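Standing in the back at somebody else's church

Last updated: January
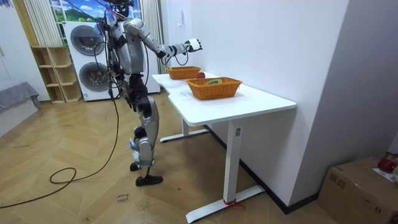 The robot at the desk, right arm reaching out toward the baskets.

So I finally went to vespers with Relu Chiriac. He's been inviting me since we moved to Tavano Street, and I kept having something on. This past Saturday I had nothing on, he knew it, and at a quarter to five he was at my door in his good coat.

A little background for new readers. I grew up Methodist, the potluck and folding chair kind, and these days I mostly read about religion more than I practice it. I'm two years into Mechthild Ortner's evening course on world religions at the community center, and I've loved every minute of it (even the unit on church councils, where I'm pretty sure I was the only one awake). Mechthild has one rule she repeats all the time: read the book, then go stand in the room. I'd been doing a lot of book and hardly any room.

Relu is Romanian Orthodox. When I first met him I did the thing everyone does and wished him a merry Christmas on January 7. He was very nice about it. His church keeps Christmas on December 25, same as my grandmother did, and it's other Orthodox churches, the Russians and Serbs for instance, who are on the older calendar and come out on the 7th. Easter is a whole different story, and I'm not going to try it here because I got it wrong the last time I tried and heard from several of you!

Anyway, the church. It's a former insurance office next to Brosska, the shoe repair place, and from the street you would drive right past it. Inside it smells of beeswax and incense and wet wool, and people come in when they come in. That was my first surprise. I was raised to believe that arriving after the opening hymn was a moral failing, and here were whole families wandering in twenty minutes along, lighting candles, kissing icons, shushing toddlers, finding a spot. The service just kept going around them. I found it relaxing once I stopped looking at my watch.

Second surprise: my feet. There are a few chairs along the wall for people who need them, and I was too proud to be a person who needed one. I lasted until the long litany. Then a lady in a green scarf pointed at a chair with real authority and I sat.

I'd done my homework, of course. Mechthild had told me that vespers has a big creation psalm near the start, and Relu's service booklet called it Psalm 103. Well, I had my Bible app open under my coat like a kid with a comic book, and Psalm 103 in my Bible is "Bless the Lord, O my soul, and forget not all his benefits." Lovely, but no mountains, no wild donkeys, no sea creatures, and the reader was clearly giving us sea creatures. I spent half the psalm thinking the booklet had a typo. It's the numbering. The Orthodox follow the old Greek count, which runs one behind the one in most English Bibles through that stretch, so their 103 is my 104. I must have read that at some point, since the footnote is in the course reader and I underlined it. Didn't help me one bit in the moment.

What I keep thinking about, though, is how little anyone needed from me. I've visited churches where the visitor gets a mug and a name tag and a follow-up call. I've also visited a couple where I felt like I'd walked in on a family argument. This was neither one. People nodded, and somebody handed me a candle, and when it came time to go up for the blessing Relu whispered that I could stay where I was or go up, either was fine. I stayed where I was.

I think I'd expected to come home with opinions. I write this blog, I like opinions! But I mostly came home with questions for Relu, who answered them over soup at Sowa until they started putting the chairs up. Why does the choir stand off to the side? (Depends on the building.) What was the bread for? (He explained it, and I'm going to ask again before I write it down.) Does he understand every word? He laughed at that one. He said he's known some of those hymns for 60 years and every so often a line still catches him off guard.

His priest has also been going house to house this month with holy water and a sprig of basil, blessing people's kitchens. Relu asked if I'd like to be put on the list. I said I'd think about it, and then I went home and cleaned the kitchen, so I suppose that's where I'm headed.

A few of you asked about the reading list from the course. The short paperback on Eastern Christianity is the one I'd start with, and the library has it. Skip the introduction and come back to it later. Mechthild starts the next unit after the break, on the Jewish holidays, and she's hoping to arrange a visit for that one too. I'm bringing flatter shoes.

Contact me | Copyright, all posts and comments | Back to top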